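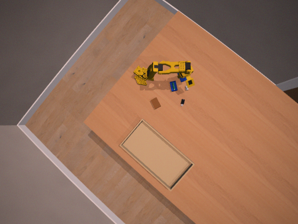
Der gelbe Roboterarm in der Simulation, davor kleine Gegenstände und die noch leere Ablage.

Drurix öffnet Fernsteuerung für simulierten Greifarm

Flirndale, 30. Mai 2020 — Das Softwarehaus Drurix hat eine neue Fassung seiner Simulationsumgebung Tang veröffentlicht. Nutzer können damit einem virtuellen Roboterarm Aufgaben vorführen, indem sie ihn vom eigenen Rechner aus fernsteuern. Gelenkstellungen und Greiferbewegungen werden aufgezeichnet und dienen später als Trainingsdaten für eine Steuerung, die den Ablauf selbstständig ausführen soll.

Zum Start gibt es eine Aufräumaufgabe: Kleine Gegenstände liegen verstreut auf einem Holztisch und sollen nacheinander in eine flache, rechteckige Ablage gelegt werden. Eine Vorführung darf höchstens 60 Sekunden dauern. Wer länger braucht, muss von vorn beginnen. Bedient wird der Arm wahlweise über die Tastatur oder über einen baugleichen zweiten Arm, den man mit der Hand führt.

An einem Vorabtest, der im Februar begann, waren sieben Arbeitsgruppen beteiligt. Sie lieferten 56 verwertbare Vorführungen — weniger als geplant, wie Drurix mitteilt. Vor allem das Greifen schmaler Teile habe mit der Tastatur Mühe bereitet. In der neuen Fassung lässt sich der Greifer deshalb langsamer schließen.

Die Aufnahmen aus dem Vorabtest liegen der Software bei. Eine zweite Aufgabe mit dem Namen Flultitz ist in Arbeit, einen Termin dafür nannte das Unternehmen nicht.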